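机器人怎么学会拿东西？先得有人拿给它看

上次我写了机器人的轮子，收到好多小朋友的来信，里面问得最多的一句话是：“机器人是怎么知道要拿杯子的哪里的？”还有一位小读者问得更直接：“是你告诉它的吗？”

是，也不全是。我没有坐下来给机器人写过一篇《拿杯子说明书》，可是我拿过好多好多次杯子给它看。今天就讲这个。

先做个小试验。你现在伸手去拿桌上的一样东西，橡皮也行，水杯也行，拿起来，再放下。好，现在请你用嘴巴把刚才的动作讲给一个从来没拿过东西的人听，一点都不能漏。

你可能会说：“伸手，抓住，拿起来。”

那我就要追问了：手伸多远？手指张多大？从上面抓还是从旁边抓？碰到以后再使多大劲？什么时候开始往上抬？抬的时候手腕要不要转一点点？

是不是一下子就讲不清楚了？我也讲不清楚。我们的手太熟练了，熟练到脑子都懒得记这些细节。你小时候学拿勺子，也没有人给你念过一本厚厚的书吧，你是看大人拿，自己跟着试，饭粒掉了一围兜，慢慢就会了。

以前的人教机器人，真的是一条一条写规矩。手臂往前走多少，夹子张开多少，停，合上，抬。工厂里每个零件都放在同一个地方，这个办法特别好使，到现在还有很多机器在这么干活。可是家里不一样呀！杯子今天在桌子左边，明天在桌子右边，后天里面插了三支铅笔。规矩要写到什么时候去？

所以我们换了一条路：给它看例子。

什么叫“例子”

我说的一个例子，就是一次完整的动作，从开始到结束。比如“把小积木从桌上拿起来，放进托盘”，做完一遍，就是一个例子。

一个例子里面装着两样东西，它们像两根并排的毛线一样缠在一起：

一根是“当时看见了什么”。东西在哪儿，离得远还是近，旁边有没有别的东西挡着。

另一根是“当时做了什么”。夹子往哪边走，转了没有，张得多开，什么时候合上。

学习的程序（你可以叫它小学生，我们都这么叫）就把这两根毛线从头捋到尾，一遍又一遍地捋，想办法找出里面的规律：哦，看见这样的画面，接下来就该那样动。

只给它一根线可不行。光有画面，它不知道手该怎么动；光有动作，它又不知道为什么这时候要动。我刚开始工作的时候就犯过这个错，录了一个下午，忘了打开记录夹子开合的开关，结果一下午的动作全都没法用。那天我回家的路上一句话都没说。

我的工具：一把拿在手里的夹子

很多人以为，要教机器人就得有一台机器人站在旁边。我平时干活的时候，手里拿的是一把夹子。它有个把手，前面有两片“手指”，我一捏，手指就合上，一松，就张开。有点像夹面包的夹子，也有点像捡垃圾用的长夹子，你们打扫操场的时候说不定用过。

不同的地方是，夹子上面装了一个摄像头，正对着手指的方向。我拿着它去夹东西，它就跟着我一起看。

为什么不直接用手呢？这个问题是我的同事埃弗拉因·贝多亚（Efraín Bedoya）每次去学校讲课都会被问到的，他的回答我很喜欢，抄在这里：“因为机器人没有你的手呀。”人有五根手指，手掌还软软的，能包住一个鸡蛋。机器人常常只有两片硬硬的夹子。要是我用五根手指做示范，它看得再认真也学不来，就像一只小猫看你系鞋带。我把自己的手也变成夹子，这样我会的办法，它才用得上。

刚拿上夹子的时候，人会变得特别笨！我第一次用它拿纽扣，拿了好久好久，纽扣在桌上跑来跑去，最后掉到地上去了。你要是家里有一双长筷子，可以试试只用筷子把橡皮放进盒子里，就能明白我的心情。

圆圆的世界

夹子上的摄像头用的是一种叫“鱼眼”的镜头。普通的镜头只能看见前面一块，鱼眼镜头连两边都能看见一大片，拍出来的画面是圆的，圆圈外面黑黑的，什么也没有。

你找一个亮亮的不锈钢勺子，看看勺子背面，是不是整个房间都缩进去了，门框啊桌子啊都弯了？鱼眼看见的就有点像那样。

弯弯的画面，人看着会晕，我刚开始看回放的时候就晕得不行。而且夹子一歪，整个房间也跟着歪，桌子竖在旁边，地板跑到中间。可是小学生不怕这个。它从来没见过“正”的世界，你给它看什么样，它就觉得什么样是平常的。它更需要的是看得宽。夹子快要碰到东西的时候，那个东西离镜头太近了，会变得又大又糊，这时候要是看不见周围的桌子，就很难知道自己到底在哪儿。看得见桌边，看得见椅子，看得见墙，这些不动的东西都能帮忙算出夹子走到哪里了。

这一页最底下的图就是从夹子这边看出去的样子。那个白白的、顶上红橙色的圆东西离得太近，糊成了一团，它后面是一个半透明的白色托盘。远一点的地方反倒认得出来，有一把蓝色的椅子，桌上还有一只白色小兔子。你找到小兔子了吗？

一个例子是怎么录出来的

在 Hukance（这是我们这个项目的名字，念起来像“呼看思”），录一个例子的步骤是这样的：

先把桌子摆好。托盘放哪儿，东西放哪儿，每次都要换一换。

然后拿起夹子，按下开始，等一小会儿再动。

慢慢伸过去，夹住，抬起来，放到该放的地方，松开。

夹子退开，按下停止。

听起来很简单对吧？有一条规矩我得特别说一下：动作要做得“老实”。不要一边夹一边挥来挥去，也不要为了好玩绕一大圈。小学生分不出哪些动作有用，哪些是你手痒痒。Bedoya 有一阵子喜欢在放下东西之后把夹子轻轻点两下，像点头一样。他自己都没发现。后来机器人学出来，每次放好东西也点两下头！我们在实验室里笑了好半天，笑完了，又把那一批例子重新录了一遍。

为什么要那么多

我们今年做的“把东西放进托盘”，一开始录了 400 个例子。400 个，听起来不少了吧？我们拿去试，机器人在我们那张桌子上做得还不错，换到隔壁房间的桌子上，它就糊涂了。

问题在哪儿呢？那 400 个例子，全是在同一张桌子、同一盏灯下面录的。小学生可能以为，“木头颜色的桌子”也是拿东西的一部分。没有木头颜色，它就不知道该干什么了。

你学骑自行车，如果只在自己家楼下骑，第一次骑到有坡的地方也会慌的。

所以后来我们又补了 525 个例子，分在不同的地方录：Ernholm 的厨房，Briltport 的办公室，还有窗户边，走廊边。早上录，傍晚也录，灯开着录一次，关掉再录一次。东西也换，硬的软的，高的矮的，有颜色的和透明的。透明的东西特别难，要是你们想听，我下次专门写一篇。

到现在，项目里所有的动作加在一起，已经有 3000 多个例子了，倒水、叠毛巾、关抽屉都算在里面。

桌子乱一点好不好？

每次参观的小朋友都会问我：“你们怎么不收拾桌子呀？”哈哈哈，我妈妈也这样问过。

收拾得太干净的桌子，世界上很少见。你家的桌子上平时有什么？遥控器，作业本，半个橘子，对不对？机器人以后要去的就是这样的地方。如果它只见过光溜溜的桌子，哪天旁边多出一部手机，它可能就想把手机也夹进托盘里去。

所以我们会留一些和任务没关系的东西在桌上，让它看见，然后用动作告诉它：这个不用管。每次我都绕过去，每次都不碰，看得多了，它就明白了。有些事情你要做给它看，有些事情你要“不做”给它看，后面这种更考验耐心。

当然啦，这不能当成你不收拾书桌的理由，我先说好。

录坏了怎么办

会录坏的，天天都有录坏的。东西夹到一半掉了，镜头被袖子挡住了，有人从后面走过来喊我去吃饭，我一回头夹子就歪到天上去了。

这些我们不会马上删掉，要先一个一个看，分成三堆。第一堆是好的，直接拿去学。第二堆是掉了又捡起来、最后还是做成了的，这种我特别喜欢，因为机器人自己干活的时候也会掉东西，它得学会掉了以后再来一次。第三堆是真的不能用的，比如镜头全黑了，那就只好跟它说再见。

看例子比录例子还累，眼睛会发酸。我一般看一会儿就去倒杯水，站在窗边看看树。

还有一件事很重要：录的时候如果旁边有人，要先问他愿不愿意。鱼眼看得宽，一不小心就会把别人看进来。你们以后自己拍视频也是一样，先问一声。

在家里玩一玩

你不用摄像头也能玩“教小学生”的游戏。找一个朋友，让他当机器人，用围巾把他的眼睛蒙上，手上套一双厚手套，再拿一把厨房夹子（夹面包的那种，别拿尖的，也请大人在旁边）。

第一轮，你只用嘴巴指挥他，把一个小玩具放进碗里。

第二轮，你握着他的手，带他做五遍，然后放开，让他自己来。

第三轮，悄悄把碗挪个地方，再让他试试。

看看第三轮会发生什么，再想一想，如果要让他在碗搬家以后也能做对，前面带他做的那五遍应该怎么改？你可以把答案画下来寄给我。去年 12 月有个小朋友寄来一张画，上面的机器人戴着厨师帽，夹子上夹着一条鱼，我一直贴在我的柜子门上。

几个新词

例子：从头到尾做一次动作，连看见的带做过的，全都记下来。

夹子：机器人的手，常常只有两根“手指”。

鱼眼镜头：能看见很宽一片的镜头，拍出来圆圆弯弯的。

学习程序：我们的小学生，它看很多例子，从里面找规律。

下一篇想写机器人怎么知道自己“拿稳了”，我手里有一个软软的、按一下会发光的小东西，到时候给你们讲。

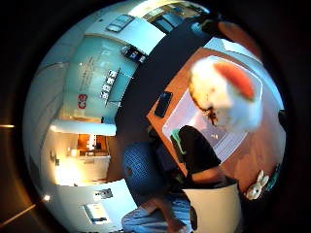 叶塞尼娅·贝纳维德斯（Yesenia Benavides）
Hukance 项目示范员，“小手大问题”栏目作者
2023年9月27日

叶塞尼娅的工作就是每天拿着夹子做示范。她左手右手都能用夹子，可是到现在还是夹不好纽扣。想给她提问题的小朋友，可以请老师或者爸爸妈妈帮忙写信，信里写上你的年龄和你家桌子上最难拿的一样东西。

联系我们 | 给老师和家长 | © 2023 Hukance 版权所有 | 返回顶部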